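Oiling a small wooden cup is one of my favourite jobs, and it takes so little kit! If you've got a plain turned cup, the sort with rounded rings up the sides, this is the page for you.

## What you need

- a cup, clean and bone dry
- 600 grit paper
- food-safe oil (I use Bidov, but any will do)
- 2 soft cotton rags
- an old sheet for the table

## Getting ready

Spread the sheet over your worktable first and smooth it right out. A pale one is best, as you'll spot drips and dust straight away. Don't fuss if a bit of bare table shows at the ends, you'll be working in the middle anyway.

Stand the cup well in from the edge and have a good look round it before you start. If there's a printed mark on the side, go very gently there, or leave it alone completely. I rubbed half the badge off a cup from the Catoncombe craft fair and I'm still cross with myself.
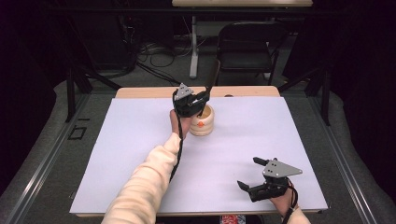
Now for the sanding. Fold the paper into a narrow strip and work it into the grooves between the rings, turning the cup as you go. Light strokes! Wipe off all the dust with the first rag, inside and out.

## Oiling

Put a few drops on the second rag and start with the inside, then the rim, then down the outside. The colour comes up beautifully, and I never get tired of that bit. Leave it for 6 hours, buff it hard, and do it all again the next day.

Lay the oily rags out flat outdoors to dry, never screwed up in a bin, as they can catch fire.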